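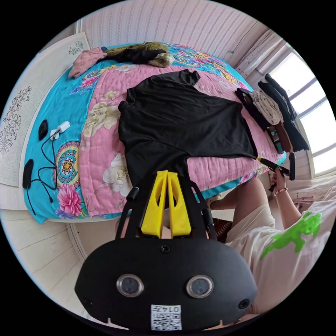
Yellow fingers, black base, number 0142 on the sticker.

2 min read

August means hydrants, so if you've seen me crouched at the side of the road in Lostcombe with a wire brush and a bucket, I'm fine, thanks for slowing down! We have 66 of them on our list this year, counting the new ones out on the Tutthorpe side, and I'd like every one opened, flushed and greased before the leaves come down.

A few things for the newer folks. Walk all the way around the hydrant before you put a wrench on it. I've found wasps, poison ivy and (once) a very nice garden gnome wired to the steamer cap. Take the caps off and look inside, and I mean with a light. Kids put rocks in there. Grown-ups put beer cans in there. You do not want to meet either one at the pump intake at two in the morning.

Open it slowly, all the way, and let it run until it's clear. Close it slowly too. Slamming a hydrant shut sends a hammer back down the main, and the water department knows exactly who to call about it, as I learned my first summer. Then put your hand over the outlet and feel for the drain pulling. No suction usually means a plugged drain, and a barrel full of water in January is a barrel full of ice. Tag it and write it down, please, even if you think I already know.

Our engine carries 500 gallons. That's a good start on a room and contents and it goes fast with a big line open, so the hydrant really is half the job. The one at the end of Krishnan Lane was so stiff last year it took two of us and a cheater bar, and I still think about that.

If you have one near your house, give it three feet of clear space and leave the flowers somewhere else. Painting it team colors is sweet but ours are coded by flow, so ask first. I'm out most evenings after six, and I could use a second person on the Flakura Road stretch, where the shoulder is skinny and the traffic isn't. Bring gloves.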